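Procurement of Robotic Workcells
Unit 4: From requirement to purchase order
Notes by Roy Lightfoot, revised May 10, 2026

4.1 Scope

This unit covers the planning of a single-arm manipulation workcell for a domestic task study. The costing method is the same as for the packing cell in Unit 3, but the proportions change. In a packing cell the arm and its guarding take most of the money. In a domestic cell a larger share goes on furniture, props, sensing and the hours spent resetting the bench.

4.2 Write the task list first

No supplier should be contacted before the task list exists. Each entry states the object, the start and end positions, the tolerance, and what counts as a failure. "Move the plate to the tray" is not an entry. "Lift an empty plate from a flat board and set it down inside a raised rim, without contact with neighbouring items" is.

From the list, derive in this order:

Reach, measured from the proposed base position to the furthest object
Payload, including the end effector and its cabling
Opening of the end effector
Clearance above the tallest item on the bench
Number and placement of cameras

Students often begin with payload. For kitchen objects payload is seldom the limit. Reach over a crowded counter is, and a longer arm usually moves the quotation up a price band.

4.3 Budget headings

Use seven headings and leave none blank. Enter zero where there is no cost and say why.

1. Arm and controller
2. End effector, with one spare set of fingers
3. Cameras, mounts and lighting
4. Bench, worktop and fixed appliances
5. Props and consumables
6. Installation, risk assessment and training
7. Support contract

Heading 5 is the one most often underestimated. Props are dropped, chipped and discontinued. Buy duplicates at the start, from one batch — a replacement plate in a slightly different blue is a different object as far as the vision system is concerned. Packaged goods change their printing without notice. Allow 300 pounds a year for replacements on a cell of this size and record the spending separately.

4.4 Comparing quotations

The worked exercise uses three suppliers. Bendico quotes a complete cell with installation. Garkell quotes arm and controller only, with delivery in 19 weeks. Dal Bello quotes arm, controller and end effector, and offers the support contract as an option. The totals cannot be compared as they stand. Enter each quotation against the seven headings, mark the gaps, and price the gaps from the Brumel catalogue before adding up.

Delivery must be checked against the financial year. An order placed in October on a long lead time may be invoiced in the wrong one.

4.5 Bench layout and props

Draw the bench as it will be used, with appliances at the back and loose items in front, and take reach and clearance from that drawing.

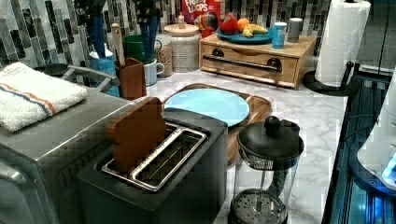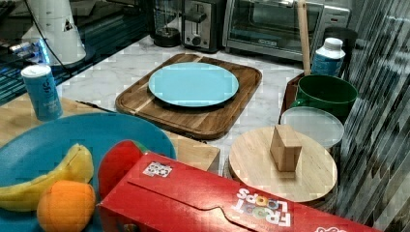 Fixed appliances belong under heading 4 even when they are never switched on, as they take up reach and set the clearance height. Anything the arm is expected to pick up belongs under heading 5. Reflective and transparent items should be flagged in the prop list, and the camera supplier asked in writing how depth readings behave on them.

4.6 Submission

Hand in the task list, the completed budget sheet and a recommendation of no more than 4 pages. State the assumed life of the cell and the yearly cost after purchase. Quotations go in an appendix, unedited.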